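Data and Reporting Officer (Community Programmes)

Flurnberg Community Action Network
Permanent, full time or four days a week
Posted 2020-07-09

Thank you for stopping to read this. We know that job adverts in our line of work can be heavy going, so we have tried to write this one the way we would talk to you over a cup of tea, and if it runs on a bit, please bear with us.

Flurnberg Community Action Network brings together 40 local organisations that help people on low incomes with the things that make daily life possible: food, heating, rent, debt advice, childcare, lifts to hospital appointments and a good deal else besides. Some of our members have been going for decades and have a proper office with a proper kettle. Others are three people and a cupboard in a church hall. What they share is that every one of them has to account for the money it receives, and that very few of them have anybody whose job it is to do the accounting for results, as opposed to the accounting for pounds and pence.

That is where our small reporting team comes in. Each January we gather figures and stories from all our members and put them together in one yearly report, which goes to our funders, to the local council and to anyone who would like a copy. Last year's ran to 139 pages (we are trying to make the next one shorter, and would welcome your help with that too). It is read more closely than you might expect, and we have seen whole paragraphs of it turn up in other people's speeches.

What you would be doing

Most of your year would be spent on the yearly report in one way or another. In the autumn you would go over the questions we ask our members, take out the ones that have stopped being useful and explain the new ones in plain words. Over the winter you would collect the returns, chase the late ones kindly, and check that what has been sent in makes sense. Last time we handled 1,060 separate forms, and a fair few of them needed a phone call. A household counted twice, a column filled in for the wrong year, a "see attached" with nothing attached: if that sort of thing makes you want to roll up your sleeves and sort it out, you will be very happy here.

In spring you would turn the checked figures into tables and charts, and write the short pieces that go with them. We care a lot about these. A member group that has spent a hard year keeping its food cupboard open deserves to see its work set out clearly and fairly, and a reader who has never visited should be able to follow what was done and for whom.

The rest of the time you would be helping members get better at keeping their own records. This means running small training sessions, answering questions by phone and email, and now and then getting on a bus to sit beside somebody while they work through a spreadsheet they have been dreading. Our two main support projects at the moment are Plimetti, which helps food groups record what they give out, and Hauser, which does the same for debt and housing advice. You would look after the records side of both. 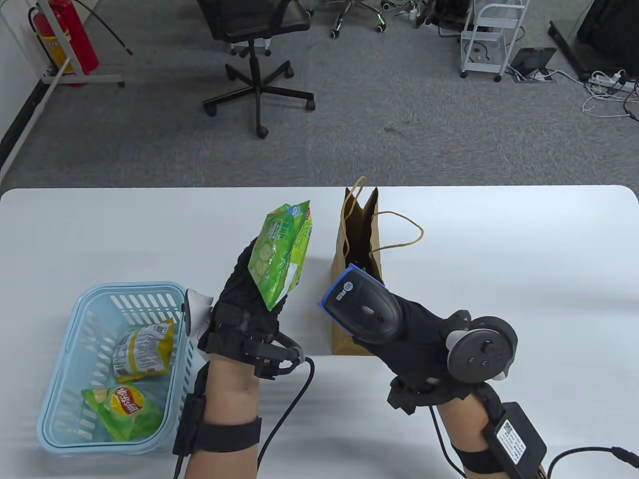
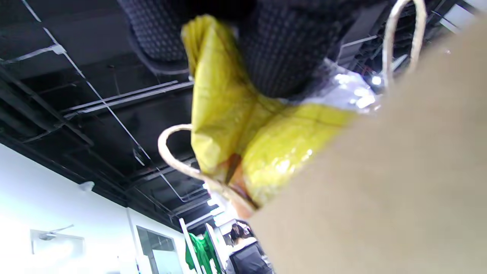 Snacks and shopping

You would report to our Head of Programmes and work alongside one other reporting officer, a part-time finance colleague and the project leads. We are a friendly bunch, and we do try to answer one another's questions on the same day.

Who we are hoping to hear from

We would love to meet somebody who is careful with figures and comfortable with people, and who can move between the two without much fuss. You will need to be at home with spreadsheets, including sorting, filtering and simple formulas, and able to spot when a total looks wrong. You will need to write clearly. You should be patient on the telephone, as many of the people you will be ringing are doing this on top of a very full day, and some of them are a little frightened of forms.

It would be useful if you had worked or volunteered in a community group, an advice service or a council department, or if you had used a shared database before. We use one called Flesetti, and we will train you on it from scratch, so please don't worry if the name means nothing to you. A degree is not needed for this post. If you have learned to do this sort of work by keeping the books for a playgroup or running the rota at a day centre, we would like to know about it, so do put it in your letter.

We particularly welcome applications from people who have used services like those our members run. You know things about how a form feels from the other side of the desk, and that would make our work better.

Pay, hours and practical matters

The post is permanent, with a six-month settling-in period. Full-time hours are 35 a week, and we are happy to talk about four days, school-hours working or a later start. The salary will be on our published scale, and we will send you the scale with the application pack so that you can see exactly where the post sits. You would have 28 days' holiday plus bank holidays, a workplace pension and all your travel costs for visits to members.

For the time being most of us are working from home, and we will lend you a laptop, a screen and a decent chair. Once we are back in the Flurnberg office more regularly we expect you to come in for two days a week, a little more during the winter rush. The office is on the ground floor with level access and an accessible toilet. If there is something you would need in order to do the job well, tell us at whatever stage suits you.

How to apply

Please ask the office for an application pack, by phone or through the contact form on our website. The pack has the full job description, the salary scale and a copy of last year's summary report. Then send us your CV and a letter of no more than two pages telling us why the post appeals to you and giving one example of a time when you put a muddle in order. It can be any muddle, paid or unpaid.

We will write to everybody who applies, whatever the outcome. Those we invite to interview will be sent the questions two days beforehand, along with a short exercise using a made-up set of returns, which takes half an hour or so. Interviews will be by video call, or by telephone if you would find that easier.

If you would like an informal chat before you decide, ring the office and ask for the reporting team. We are always glad to talk about the work.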